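Gikano Practice for Robot Dishwashing

The Gikano Practice is a set of written rules for work in which robot arms clean plates, trays and other tableware by hand-style methods, using a sponge, a cloth or a brush. It covers bench setups, small kitchens and training rooms. It does not cover cabinet dishwashers, conveyor washers or any machine that cleans by spray alone.

The practice takes its name from the Gikano workshop, where the first version was put together as a wall notice of 20 rules. It was later rewritten as a longer document and adopted, with changes, by the Stelness and Huerta test kitchens. The current text has 99 numbered clauses in 3 parts: the bench, the water, and the record. Compliance is voluntary. A site that follows the practice may say so in its own paperwork, but there is no mark or certificate.

Background

Early work with robot arms on household tasks mostly used dry objects such as blocks, cups and folded towels. Dishwashing brought in three things those tasks lacked: liquid near powered joints, a soft tool that changes shape when gripped, and a result that is hard to judge by eye. General safety rules for machinery dealt with the first of these only in broad terms and did not deal with the other two.

The Gikano notice was meant to fill that gap for one room. It told operators where water could be placed, how often to change it, and who could reach across the bench while the arms were powered. Other sites asked for copies. The Prarnard revision, named for the site that edited it, added the clauses on records and removed several rules that applied only to the original room.

Part one: the bench

The first part deals with layout. Each arm must have a marked resting place that is clear of liquid. Tableware is to be set within reach of both arms without either one having to cross over the other. Items waiting to be cleaned and items already cleaned are kept on different sides, and the side used for each is written down before work starts.

Where two arms share a task, the practice calls one the tool arm and the other the holding arm. The tool arm carries the sponge. The holding arm steadies the plate or moves it. The roles may be swapped between runs but should stay the same within a run. Both arms should be mounted to the same base or to bases that are fixed to the same table, so that a knock to the table moves them together.

Cables are treated at some length. They must be clipped along the arm wherever the arm does not bend, with enough slack at the joints for full travel. A loop at the wrist is allowed. It has to be checked at full reach for contact with the table, the tableware and the other arm. Connectors at the base are to be kept out of the path of runoff, and any drops on the base are wiped away before the next run.

A plate may be cleaned on the bare table, on a mat or in a tray. The practice prefers a tray with a raised rim for any wet work, as it keeps drips off the table and gives the holding arm an edge to work from.

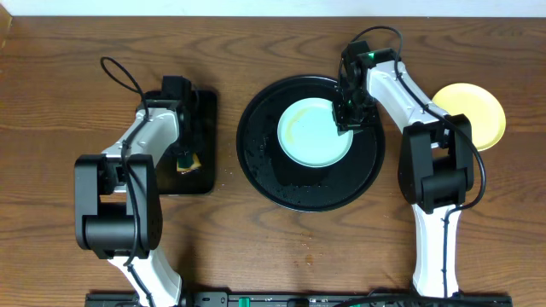
Part two: the water

The second part covers basins, sponges and the handling of wet tools. It is the part most often quoted, and the part that local versions change the most.

Basins

A basin should be heavy enough, or held firmly enough, that a gripper touching the wall does not move it. It is filled to a line set by the site. The line must leave room for the gripper to enter without water spilling over, and it must stay below the lowest unsealed joint of the wrist. Sites whose grippers have no sealed parts must use a long-fingered grip or keep the sponge in a shallow dish.

Water is changed on a schedule and also on condition. The schedule is set by the site. The condition rule says that water is to be changed at the next pause once food particles can be seen across the surface, whatever the schedule says. Dark water also makes it harder for a wrist camera to find the edges of a sponge, and the practice lists this as a separate ground for a change.

Sponges

The standard tool is a two-sided kitchen sponge with a soft foam body and a scrubbing pad on one face. The two sides should differ clearly in color so that both operator and camera can tell which one is facing out. Scrubbing pads are not used on coated or painted ware.

The sponge may be gripped flat by its edges or folded lengthwise between the fingers. Folding gives a firmer hold and is suited to dipping and squeezing. Flat gripping leaves more of the pad free for wiping. When a folded grip is used in water, the fingers should close on the middle of the sponge, leaving a lobe on each side. The sponge should enter the water slowly. Stirring is discouraged, and the arm should pause before lifting so that the surface can settle.

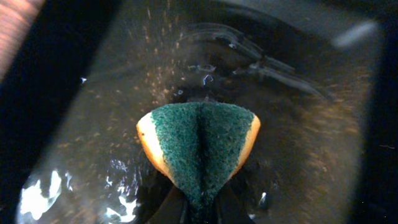 Wringing and return

After a dip, the sponge is squeezed over the basin before it travels across the bench. The practice sets no force value, as grippers vary too widely. It asks each site to test its own squeeze with a fresh sponge and write down the setting that stops steady dripping. A worn sponge needs a new test. Torn foam or a pad that has begun to lift means the sponge is thrown out.

Part three: the record

The third part asks for a short record of each run. The record gives the tableware used, the type of soil, the role of each arm, the last water change, and any stop by the operator. A plate is entered as clean only after a person has looked at it under room light. Plates with any stain left are entered as not clean, even where the stain is faint, and may be run again as a new entry.

Records are kept in run order. Failed and stopped runs are not to be removed. Stelness published a review of 327 of its own runs and reported that most of the missing entries were water changes. The current text therefore asks for the water change to be entered before the run and not after it.

Criticism and local versions

Some sites consider the record too long for everyday use and keep only the result and the stops. Huerta drops the rule against swapping arm roles within a run and says its operators have had no trouble with it. Prarnard has a stricter rule on basins and does not allow them on the same table as the arm controllers.

The lack of a squeeze value has also been questioned. A draft clause would set one for a single type of sponge. It is listed for discussion in August.

See also

Collaborative workspace rules
Gripper maintenance
Wet-area electrical safety

Last edited 21/07/2025 | Contact the editors | Copyright and reuse | Back to top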